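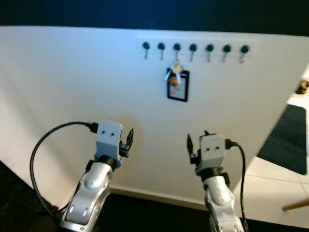 The key hook cell, with the badge on hook three.

I said last month I would write up how the hook cell is set up, mostly so I stop answering the same email. It took longer than it should have because the left gripper cable went bad in the middle of it and I had to sort that out first. So you get both.

The job for this cell is simple to say. A bunch of keys and a badge holder hang on a rack of seven hooks, and the two arms take them off, pass them from one gripper to the other, and hang them back up on whichever hook they are told. The arms are a matched pair, mounted side by side, and each one carries its own gripper with its own cable down the outside of the forearm. Weidong Kang built the first version of the mount in January and I have looked after it from then on.

The rack first. I put it up by eye, and by eye was good enough for the first week. Then we started getting misses on the far right hooks and none on the left. When I finally put a level on the strip, it was out. My first thought was to take it down and hang it straight, but Weidong talked me out of it. His view was that the software should be told where the hooks are, and if it can't cope with a rack that's a little off, it won't cope with anybody's hallway either. So the rack stays as it is, and I taught the end hooks as separate points and let the program work out the ones in between. The misses on the right stopped that afternoon.

If you do the same, teach the points with the fingers nearly closed. I did them wide open the first time and had to do them all over again.

Now the cable. The symptom was that the left gripper would drop off the bus partway through a lift, always with the arm reaching high, and come back when the arm came down. The fault log had 19 of these in one morning. I swapped the gripper housings left to right, and the fault stayed on the left, so it wasn't the gripper. I swapped the cables and the fault moved to the right. That's about as clear an answer as you ever get from this machine.

The cause was my own doing. I had tied the cable down too close to the plug, so every time the wrist turned, all of the bending happened in the same short length. The new one has a wide loop at the gripper end and the first tie is well down the forearm. It looks untidy and it sticks out to the side more than I would like, so the program now has a keep-out zone on that side to stop the loop catching on anything. The right cable runs straighter. I have left it alone for now, as it has never given trouble, but there's a spare from Guzmán in the drawer with its name on it.

After a cable change I do the following, in this order:

Power off at the wall, then wait for the lights on the controller to go out.
Plug in the new cable and turn the wrist by hand through its full travel, watching the loop.
Power on and home both grippers with nothing on the rack.
Run the slow program, program 4, one full pass along all seven hooks.
Hang the keys back up and run at normal speed.

The slow pass is boring and I have skipped it twice. The second time I bent a finger tip.

The fingers themselves need very little. I wipe them down with a dry cloth when I start and again after lunch -- keys leave a fine gray grime on them and the grip gets unreliable before you can see much of it. The screws on the forearm covers I check once a month. The Masach people told me to use thread lock on them. I haven't, and they do work loose a little, so I may have to admit they were right.

With the new cable on, I ran the cell through 251 cycles over two days. No dropouts on the left. There were a few bad hangs where the ring of the keys caught on the knob above the hook and didn't drop down into it, and that one is still open. Lowering the approach a touch helps on the middle hooks and makes it worse on the end ones. I'll try a different wrist angle next.

The parameter file is in the Siden folder under the usual name, version 103. If you pulled an older one, throw it out, as it doesn't have the keep-out zone.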